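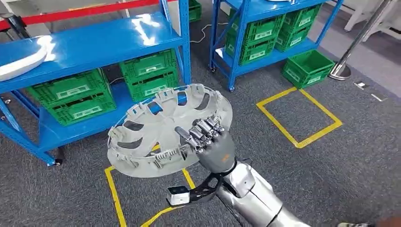 Pirkton Shared Workshop: Frequently Asked Questions

Who may work on the robot arm build?
Any member who has completed the Wellura safety induction.

May I take parts home?
Small printed parts may be taken home if they are signed out. The arm and hand must remain in the workshop.

Is there a charge?
Members pay £224 a year. Materials are charged separately.

Can I bring my own project?
Yes. Please apply in writing before the end of March. Bench space is limited.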